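Moving to a smaller house, part two

I said in July that I would write again once we were settled. We aren't settled, but the boxes in the hall are down to a single row and I can reach the coat hooks, so I'll count it.

For anyone who missed the first post, we sold the house in Hanska and moved to a place with 346 fewer square feet. The new one comes to 1,015. On paper that didn't sound like much of a change. In practice the difference was a dining room, and a dining room holds a lot of stuff you forget you own.

The move itself took one long day. We used Okonkwo, a two-truck outfit my brother-in-law had hired before, and they were on time and didn't talk much, and I liked both of those things. They broke one lamp. They told me about it before I found it and took the cost off the bill.

What I would do differently is the packing. I labeled boxes by the room they came from. I should have labeled them by the room they were going to. A box marked "dining room" is no help in a house without one, and I had 9 of those stacked in front of the washer for three weeks.

The bedrooms were the easy part. Beds go in, sheets go on, curtains go up, and you can shut the door on the rest of the house and sleep. If you are moving soon, do the beds before you do anything in the kitchen. We ate sandwiches for two days and didn't mind.
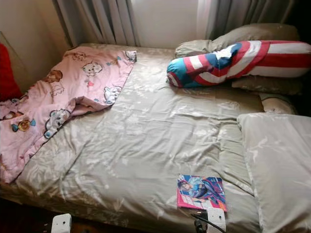 What we got rid of

The dining table went first. It seated eight and we had used it as a desk since the kids left. A couple from Ument drove over for it with a borrowed trailer and paid what I asked.

The books were harder. I gave myself a limit of 30 and ended up keeping more than that – I stopped being strict when I got to the cookbooks. The rest went to the library sale, apart from a set of encyclopedias they wouldn't take. Those went to recycling, and I felt bad for an afternoon.

The Grimitley sewing machine stayed. It is heavy, it has no good place to sit, and I use it maybe twice a year. I don't have an argument for it. It's in the closet under the stairs with the vacuum, and to get to one you have to move the other.

My husband got rid of his tools too quickly, in my opinion. He has since bought back a level, a hand saw and a set of clamps. The new basement is dry and has a workbench already built in, so he could have kept the lot.

Linens surprised me. We had blankets from every house we ever lived in, including a few that I'm fairly sure came from my mother's. I kept the warm ones and the ones somebody would ask about. Everything worn thin went to the animal shelter, which takes towels too if you call first.

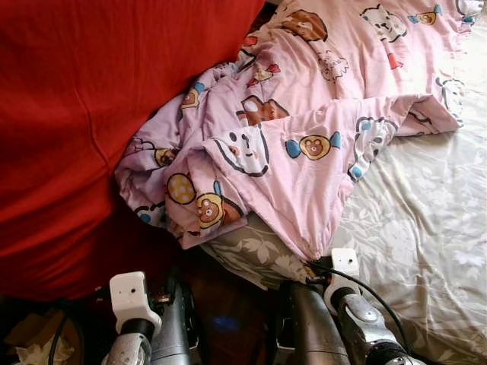

Noémi Major

The street is quieter than the old one, except on trash day, when the truck comes before six. The water pressure is better. The kitchen has four drawers and I haven't decided what goes in two of them, so right now they hold batteries, takeout menus and the manual for a dishwasher that isn't ours.

I miss the back porch more than I thought I would. There is a concrete step here with room for one chair, and we take turns. We got a price on a small deck and it was more than I wanted to hear, so that will wait for spring at the earliest.

Heating is the next thing to figure out. The furnace is older than the one we left and I have somebody coming to look at it before it gets cold. I'll put the first full month's bill in the next post, next to last year's from Hanska, for those of you who asked whether a smaller place really is cheaper to run.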